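Teleop demos for a breakfast task – how do you keep the pour from ruining everything?

Posted in: Skillisley Help > Arms and Teaching
2545 views

hundov_bench
Two arm setup, leader arms for the remote control part, follower arms on the table. Task is set a breakfast: cereal in the bowl, fruit, toast on the plate. I drive it all by hand, 90 demos so far. Trained on those and the policy is fine until the cereal. Then it either tips the box way too early or it gets over the bowl and just hangs there. Forever.

My pours when I drive are ok I think. Slow but ok. Some of them I stop halfway to look where the opening is, then go on. Should I throw those out? Do I need more demos or better ones? Would like to know before I spend another evening on the leaders, my wrists hurt.

Also, does it matter what the other arm is doing while one pours? Mine kind of wanders.

dalyside
Better ones first. The hanging is your halfway stops. You sit still over the bowl for three seconds, the policy sees the same picture and the same joint angles for three seconds, and learns that holding still there is correct. Then it never leaves. Had the exact same thing with a watering can.

What I did – went through the recordings and cut the pauses, or dropped the demo if the pause was in the middle of the tilt. Lost a third of them. Worked better with less data. Then recorded new ones with one rule: decide where the box goes before you start to tip, then tip in one motion and come back up in one motion. Ugly is fine. Hesitating is not.

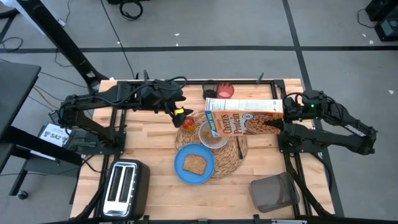
Early tipping is a different problem. Your camera probably cant tell how far the opening is from the rim. If you only have the one view from up high or off to the side, a wrist camera helps a lot. If you can't add one, make the approach the same every time. Same height, come in from the same side, then tilt. Move the bowl a little between demos but not the way you come at it.

Grip too. If the box slides in the fingers when it tilts, you correct for it with your eyes, and the robot doesnt know you did. Grab lower or put something grippy on the fingertips.

And the amount of cereal in the box. A full box pours at a small angle, a nearly empty one needs to go almost upside down. Vary it on purpose or refill to the same line, dont let it drift while you record. I let it drift for 400 demos once. Never again.

fokodach_user
just record more. we had 672 and it was fine

spare_servo
Adding to dalyside because the second arm part got skipped. Yes it matters. If the idle arm wanders, the policy has to predict the wandering, and it picks up junk links like "left arm went up so now pour". Pick a parking spot and leave it there while the other one pours. Or have it do something useful, like moving to its next object, but then do it that way in every demo.

Split the task if your software lets you. Bowl, cereal, toast, fruit as seperate recordings with seperate labels. One bad pour then costs you a pour, and the rest of the breakfast is still good. Fokodach does this with a button press between steps, no idea about the others.

On the wrists – check your leader arm scaling and drop the gripper spring tension. Short sessions. My last demos in a long session are always the worst ones and I used to keep them anyway.

hundov_bench
Thanks. Went and looked, and the stops are in way more of them than I thought, nearly all the early ones. Cutting those tonight. Will park the left arm too. No wrist cam yet, have to see if the cable reaches.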